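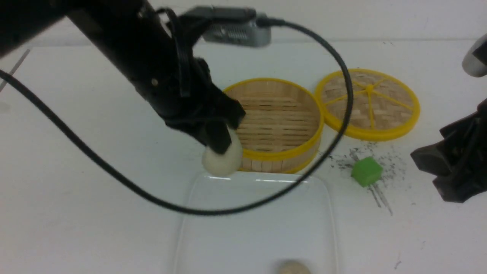 Words: Chinyere Omoregie
Tested by Jui-lin Liao

Section 4: Steaming your first batch of buns

You've got your Entili steamer out of the box and rinsed, so now comes the fun part! Read this section through once, then get cooking.

1. Pour 500 mL of cold water into the base. The fill line is on the inside wall, a bit faint until you know where to look.

2. Line each basket with baking paper. Poke a few holes in it so the steam can get through.

3. Set the buns in the baskets, seam side down, with two fingers of space between them. They puff up more than you'd think – my first lot came out as one enormous bun (still delicious).

4. Put the lid on and turn the dial to Medium. Leave it shut while the buns cook.

5. When the timer goes, switch off and wait five minutes before lifting the lid.

CAUTION: Steam burns are nasty. Tilt the lid away from you and keep kids well back.

NOTE: Cooking from frozen? Don't thaw. Use the Frozen setting and top up the water after 30 minutes.

Leftovers keep beautifully. Cool them completely, pack them in a lidded tray and freeze. A quick re-steam brings back that lovely soft centre, and they're great for a weekday brekkie.

For cleaning and descaling, go to Section 5.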